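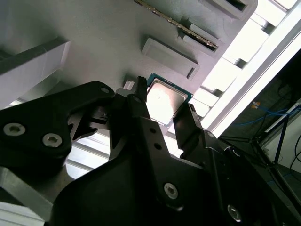

The Haverford hall now has a working sound system, which is more than we could tell you in our last report. The new Plasis mixing desk went in during January and has survived two brass bands, a folk night and a heavy metal act whose drummer took the word "community" as a challenge. Inside the desk's rack sits an ordinary computer, and it does the delay sums for all four speaker stacks. The old system did no sums of any kind. It hummed in B flat.

**Money.** Of the second instalment we have spent £2206. The amplifiers took £1345, cabling took £529, and £53 went on gaffer tape, a sum Barrett Escobedo has asked me to defend. I defend it. Receipts are in the shared folder under "Phase 2", apart from the one for the tape.

**What is late.** The rear speakers. Nitska sent us brackets for a flat wall, and the back wall at Haverford was last flat before the war. Replacements are promised for March. Until then the rear pair stands on scaffold poles, safely strapped, and the back three rows hear the singer slightly before they'd like to.

**Training.** Six people can now run a show from sound check to switch-off without ringing me. A seventh can run one but still rings me, usually at 11 pm, to say it went fine. The Prurneck youth orchestra sent two of their older players to learn the desk, and both were better at ringing out the monitors than I was by the second evening. I have decided to be pleased.

**Complaints.** One, from the flats opposite, after the metal night. We have moved the bass bins off the stage floor and on to rubber feet, and set a limit on the desk that only Barrett can lift. Several bands have already tried being nice to him.

**Next.** Fit the brackets, retune the rear delays, and replace the stage box, where channel nine works only if you lean on it. We'd like the third instalment released in April as planned. Channel nine would like it sooner.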